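Drullomley table set, README

Table laying and clearing, dining room at Drullomley. 412 clips, 21 sessions, 8 people. Put together by Seren Gittins, labels checked by Ismail El Fassi. Still v1, expect changes.

What's covered: bowls, plates, napkins, trays. Laying a place, clearing it, swapping one thing for another. No cutlery yet, no food. Glasses maybe in October.

Folders
clips/ one per action
labels/ one text file per clip, same name
notes/ Seren's session notes, messy, read them anyway
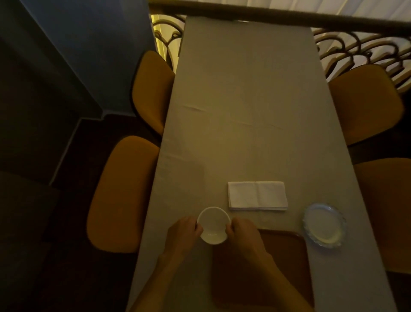

Label words are short on purpose. pick up, hold, put down, fold, slide, stack. A bowl held in two hands is still one "hold", add the tag both_hands. Holding starts when the bowl leaves the cloth or the tray and ends when it touches down again. Tilting is not its own label, we tried and couldn't agree on it.

Napkins: folded or open, nothing in between. Half folded goes under open.

Trays: label a tray only when it moves. If things are on it and it gets carried, label the tray and skip the things.

Known problems
- 57 clips have the end time a bit early, list in notes/endtimes
- clear glass plates are hard to see against the cloth, some got missed
- sessions 3 and 4 use "dish" for both bowl and plate. fix is comming
- evening light is yellow, don't go by color to tell cream from white

Splits: by person, not by clip. Please keep it that way or the test numbers mean nothing.

Questions to Seren, Thursday is best. Wrong labels go to Ismail, send the clip name and teh line number.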